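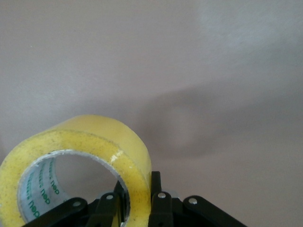

Jalla Confirms 30-Date Return Tour, With Pundar as Support

2 min read
November | By the Brenura press desk

Vocal group Jalla will return to the stage next spring for a 30-date tour, promoter Brenura confirmed this morning. The tour is the group's first since it stopped performing live after the release of its second album.

All four current members will take part. Electronic duo Pundar will open every date with a 30-minute set.

The run begins with 2 nights at Sayegh Hall, which has a seated capacity of 3,372 for this production. The remaining dates are in theaters and mid-size arenas. Venues and door times will be published on the Brenura ticketing page before the presale opens. 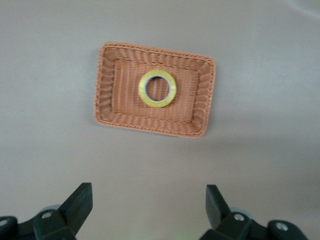

Presale access is limited to registered members of the Jalla mailing list. Each account may buy up to four tickets per date. General sale opens at 10 a.m. on the day after the presale closes, and any unsold presale allocation will be moved into general sale at that time.

At Sayegh Hall, 232 seats per night are reserved for accessible booking – this figure includes companion seats. Requests for these seats are handled by the venue box office by phone or email and are not subject to the presale.

The set list will draw on both studio albums. Jalla will also perform new material, recorded this year and scheduled for release before the opening night. The group will perform with a five-piece band. No VIP or meet-and-greet packages will be sold.

Tickets are issued in mobile form only. Resale is permitted through the Brenura exchange at or below face value – tickets listed elsewhere may be canceled without refund.

Media accreditation requests should be sent to the Brenura press desk. Photo passes cover the first three songs of each set.

Last updated: November, 4:15 p.m.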